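Cómo comparar dos ajustes de pinza recogiendo objetos de una mesa

Escrito por Loan Bach, revisado por Hưng Lò

En esta guía explico cómo probamos en Kulley dos ajustes de cierre para la misma pinza. Se necesita un robot con dos brazos, una mesa baja y objetos ligeros de formas distintas. Yo uso una botella de plástico acostada y papeles arrugados.

Paso 1. Revise primero la cámara de muñeca. Las dos puntas de los dedos tienen que verse completas, y también la zona de la mesa donde va a trabajar.

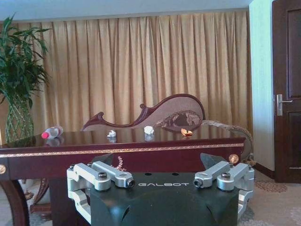 Vista desde la muñeca, con la pinza delante de la mesa.

Paso 2. Abra el controlador y cargue el perfil Godau, que cierra despacio. Lleve los dos brazos a la posición de espera, sobre el tablero, y guarde esta posición con un nombre. La va a necesitar en cada intento.

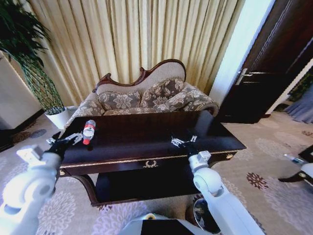 Si un brazo llega con retraso, baje la velocidad al 30 % y repita el movimiento. No cambie nada más entre un intento y otro.

Paso 3. Haga 13 intentos con Godau y otros 13 con el perfil Kakakhel, que cierra más rápido. Anote solamente si el objeto subió o se quedó.

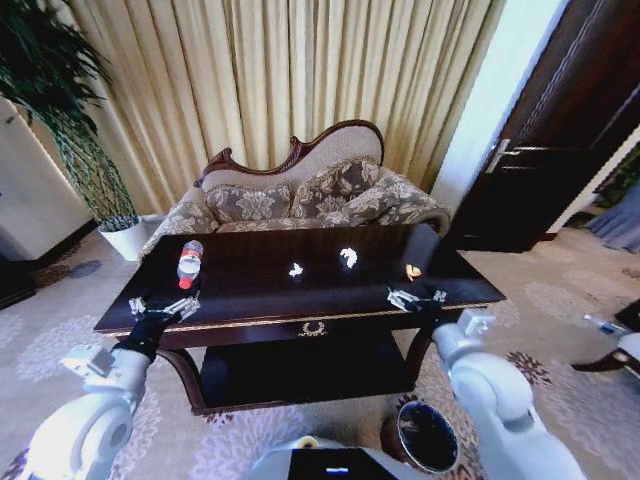

El orden de los objetos influye en el resultado, y por eso conviene fijarlo antes de empezar. Nosotros vamos de izquierda a derecha. La botella, con el tapón rojo hacia el robot, le toca al brazo izquierdo; el trocito anaranjado queda cerca de la pinza derecha y le toca a ella. Con los papeles del medio puede elegir, pero mantenga la elección en las dos series.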